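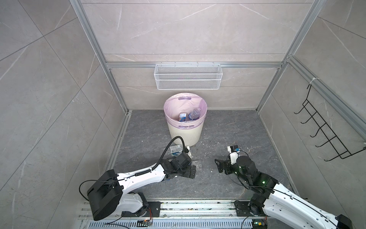
It would help a lot, one reader of our first draft wrote in the margin, if you told people early on why it matters where an empty bottle goes. Fair enough! We had spent two whole pages on the history of the Cullow town dump before we ever got to a bottle, so this version starts with the question and saves the dump for later.

Where Do the Empties Go? Drink Containers and Home Sorting in Cullow
Final report, Environment and Community class

Why we picked this topic

Cullow has 1394 households on its collection list, and every one of them gets the same leaflet in January explaining what goes in the recycling and what goes in the regular trash. All of us grew up with that leaflet on the side of the fridge. When we sat down to choose a project, we found that we disagreed about nearly everything it says. Do you leave the cap on? Do you rinse? Does a label have to come off? We had a pretty loud discussion in the library over a yogurt drink, and by the end of the hour we knew we had our topic.

Our main question was how people in town handle empty drink containers at home, and whether they feel the rules are clear. We also wanted to know what people would change if it were up to them. We kept to drink containers on purpose. Our teacher warned us that if we tried to cover all household waste we would still be writing next year, and after seeing how long the bottle part took us we believe it.

How we did it

We wrote a one-page questionnaire and left copies at the library, at the De Smet grocery store, and at the bus shelter on the Brodville road (the bus shelter was a mistake, it rained). We got 44 filled-in questionnaires back. We know that is a small slice of the town, and people who fill in a form about recycling probably care more about it than people who walk past. Please keep that in mind when reading the results.

We also did 3 longer interviews at kitchen tables. Those took far more time than we planned, mostly in a good way. People like to talk about their trash once they get going – we heard about glass milk bottles, about burning papers in the yard, and about a grandmother who saved every jar she ever bought.
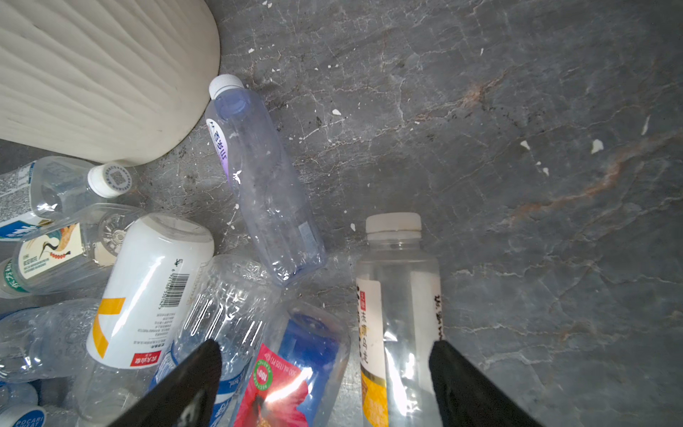 Figure 2. Discarded plastic drink bottles on a marble floor. The clear one lying apart from the others has its cap on.

What people told us about caps and labels

Caps were the biggest source of confusion by a long way. Many people had been taught as children to take the cap off and throw it out, and they still do it, even though the newer leaflet asks for the cap to be screwed back on. One woman said she takes them off for the trash and then feels guilty and fishes them out again. Several people keep caps in a jar for a school collection that, as far as we could find out, ended years ago.

Labels caused less trouble. Most people leave them on and don't think about it. A few peel them off carefully, and one person wrote on the back of the form, in very nice handwriting, that peeling labels is the most relaxing part of the evening.

Rinsing split people by how big their kitchen is, which we did not expect. In the small apartments over the stores on Main Street, people rinse everything, as an unrinsed juice bottle next to the table gets smelly quickly. In the houses with a garage, the empties go straight out there and get rinsed when somebody remembers.

Squashing was the other thing people felt strongly about. The leaflet doesn't mention it at all. Some flatten every bottle to save room in the bag, and some had heard that sorting plants prefer them round. We tried to settle it by writing to Cotitz, the company that collects in both Cullow and Brodville, and 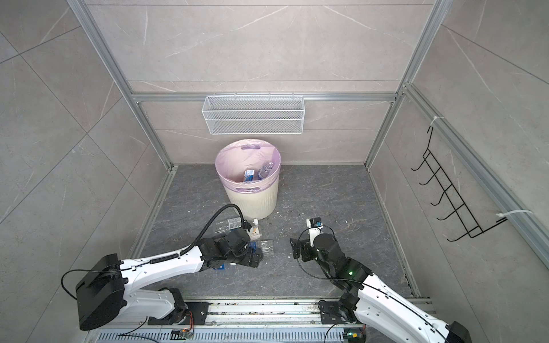
the answer we got back was friendly but a little vague. They said either way is fine for their trucks, that they would like bottles to be empty more than anything, and that they have plans to rewrite the leaflet. They didn't say when. We asked whether we could see the draft and have not heard back, though we did write rather late in the term.

The kitchen problem

If we had to name the one thing that came up in every interview, it would be space. The leaflet talks as if everyone has room for a row of bins. In real kitchens there is one bin with a liner and then a paper bag hanging off a doorknob, or a box on the balcony, or a corner of the floor where the empties stand until someone trips over them. One family had a good system with two bags in one bin, held apart by a piece of cardboard, and we drew a sketch of it for the appendix. 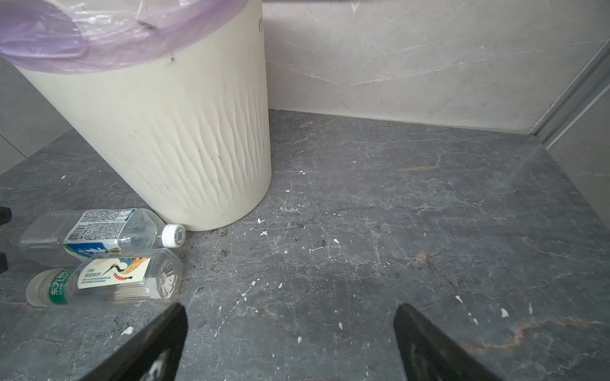
Figure 4. A ribbed plastic bin with its purple liner folded over the rim.

People in apartments were also more likely to say they give up and put bottles in with the regular trash when the paper bag is full. We liked how open they were about it. One man said the walk down to the shared containers is nothing in summer and very long in winter, and having walked it ourselves with two full bags and icy steps, we can only agree.

What people would change

The most popular wish was a deposit, so that you get a few cents back for each empty. The second was a collection point at De Smet, where most of the bottles are bought to begin with. After that the answers went in all directions: shorter leaflet, bigger print, pictures of real packages, a later pickup time so that the truck doesn't come at 6 a.m. We put the full list in the appendix with the spelling tidied up.

What we would do differently

We would leave the questionnaires somewhere dry. We would also ask about one thing at a time; question five asked about rinsing and squashing together, and the answers were so tangled that we had to leave it out of our tables. And we would start the letters to Cotitz and the town office in the first week.

There is a word limit of 3000 for the report with its appendix, so the dump history that filled our first draft is down to a paragraph at the very end of the appendix. It's still worth reading, especially the part about the goats.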